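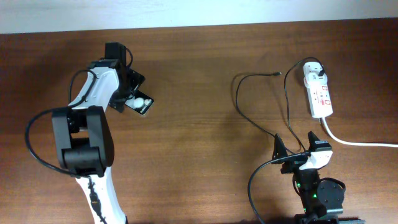
Fig. 4-1. White and black arm at the left of a wood tabletop.

Section 4. Guest List and Seating

Before you start, finish Section 3 (Your Event). Tuvano needs a date and a venue before it will let you invite anyone, a rule we wish more families followed.

You will need:
Names, spelled the way their owners spell them
Mailing addresses, or a parent who has them
The floor plan from your venue
One uninterrupted evening

4.1 Building the list

1. Open your event and tap Guests.
2. Tap Add Household. Tuvano works in households, so one invitation goes to one address, however many people at that address will later claim they never saw it.
3. Type the name of each person in the household. Leave a line blank for a plus-one whose name you don't know yet.
4. Choose a side: Yours, Theirs, or Both. College friends who introduced you are Both. Parents' coworkers are whichever side is paying for them.
5. Set a tier. Tier A guests are invited in the first mailing. Tier B guests are invited as Tier A guests decline.
6. Tap Save.

Note: Tiers are visible to everyone who has editing rights on the event. If your mother has editing rights, she can see where you put her bridge partner. See 4.4 before you share anything.

Note: A spreadsheet can be imported under Guests > Import. The first row must hold the column headings. If you skip the headings, the first household on your list becomes the headings, and we have had a groom's grandparents vanish from an event this way.

4.2 Sending invitations and collecting replies

1. Tap Invitations, then Choose Wording. Your message can run to 1274 characters, spaces included. That is longer than it sounds, and most couples who reach it are explaining the parking.
2. Set the reply-by date. Pick the day your caterer wants a final number and move it back by 2 weeks.
3. Choose Paper, Email, or Both for each household. Paper invitations print with a reply code on the back.
4. Tap Preview. Read it out loud. Check the year.
5. Tap Send, and then Send again when asked if you are sure.

Caution: Send cannot be undone. There is a Recall button in the menu, but it sends a second message saying that the first was recalled, and people read both with great interest.

Replies land under Guests > Responses. A green dot means yes, a gray dot means no, and an amber dot means the guest wrote something in the comment field in place of answering. Amber replies have to be settled by hand. "We'll try!" is not a number, and Tuvano will keep it out of the meal count until you call them.

To chase late replies:

1. Filter by No Response.
2. Select the households you want.
3. Tap Nudge. The default text is polite. The second nudge is also polite. There is no third nudge; after that it's a phone call.

4.3 Children, plus-ones, and other border disputes

Each household has a switch marked Names as Written. When it is on, only the people you typed can reply. When it is off, guests can add people up to the limit you set.

1. Open the household.
2. Turn Names as Written on or off.
3. If it is off, set a limit. Leaving the limit empty means there isn't one.
4. For children, tick Child and enter an age. The caterer's report uses the age to assign a child's plate or an adult plate. It will not accept "almost twelve."

Step 3 is the one that fills our inbox.

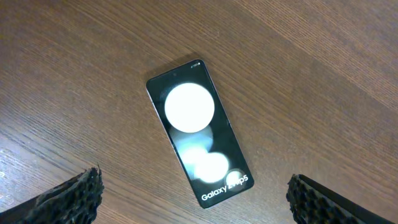 Virgil Roman wrote in to say that he left the limit empty for a single cousin, who replied for a whole softball team, "and I would like the manual to put that in bigger letters." We can't do bigger letters in this edition, but here it is twice: set a limit. Set a limit.

To take back an added guest, open the household, tap the name, and choose Decline for Them. The person who added the name gets no message from us. What you tell them is between you and your Thanksgiving.

4.4 Sharing the list

There are three kinds of helper.

Viewer: sees names and replies, changes nothing. Good for the wedding party.
Editor: changes everything, including tiers, tables, and the wording of the invitation. Good for very few people.
Caterer: sees meal choices, allergies, and the total. Does not see why two aunts are at opposite ends of the room.

1. Tap Helpers, then Invite Helper.
2. Enter an email address.
3. Choose a kind. You can move a helper from Editor to Viewer later, and they will notice.
4. Tap Send.

Every change is logged under Helpers > History with a name and a time. Please don't print this and bring it to the rehearsal dinner.

4.5 Laying out the room

1. Tap Seating, then Load Floor Plan. If your venue is in our directory, its plan appears by name. Otherwise, tap Draw My Own and enter the length and width of the room.
2. Drag tables onto the plan. Round tables snap to a safe distance from each other. Long tables don't, so leave space behind the chairs for somebody carrying soup.
3. Tap each table and set the number of seats. The venue knows how many fit. The rental company knows how many fit if everybody is fond of each other. Use the venue's number.
4. Mark the doors, the band, the bar, and the kitchen.
5. Tap Lock Layout.

The plan used throughout this guide is the upper hall at Trastedberg, set for the Jayawardena wedding: 282 guests, 27 tables, and a pillar that the venue's own drawing leaves out. Walk the room before you lock anything. If you find a pillar, use Add Obstacle and tell us so we can fix the directory.

4.6 Seating people

1. Tap Auto-Seat for a first draft, or skip to step 3 if you have opinions.
2. Auto-Seat keeps households together, then groups by side, then fills what's left. It knows nothing about divorces.
3. Drag a name from the tray to a table. Drag a household by its gray bar to move everyone in it.
4. To keep two guests apart, select both and tap Separate. Choose Different Tables or Different Ends of Room. There is no Different Rooms. We've been asked.
5. To keep guests together, select them and tap Link.
6. When the tray is empty, tap Check Plan.

Check Plan flags full tables, broken Separates, and anyone who is seated but has declined. It also flags any table with just one person who knows nobody else there, provided you filled in the Knows field, and you should, at least for that one guy from work.

Caution: Moving a locked table breaks its Links. Unlock it, move it, and lock it again.

4.7 Printing

Place cards print on Stamell perforated card stock, or on any plain stock if you own good scissors and have patience left.

1. Run Check Plan again. Somebody has canceled since you last looked.
2. Tap Print, then choose Place Cards, Table Cards, or Wall Chart.
3. Print one sheet on plain paper and hold it against the stock. If the names drift off the cards, adjust Top Margin and try once more.
4. Load the stock and print the rest.
5. Print a few blanks.

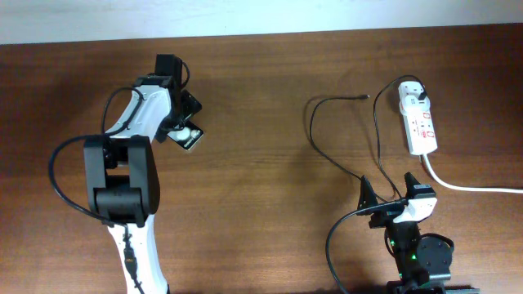
Fig. 4-3. Two robot arms on a wood table, with a power strip and cables.

4.8 If something looks wrong

A guest appears twice. They were entered once by you and once by a parent. Select both entries and tap Merge, then choose which address is right.

The meal total is higher than the guest total. Vendors are counted in meals and left out of guests. The photographer eats.

The plan won't unlock. Another Editor has it open. Look in Helpers > History for a name, and call that person before midnight.

The wall chart prints in the wrong order. Names are sorted by last name. To sort by table, change the setting under Print > Order, and expect a line at the door while people look for themselves.

Section revised Oct 25, 2023, by Craig Ogilvie. Section 5 covers gifts, thank-you notes, and the deadline for thank-you notes.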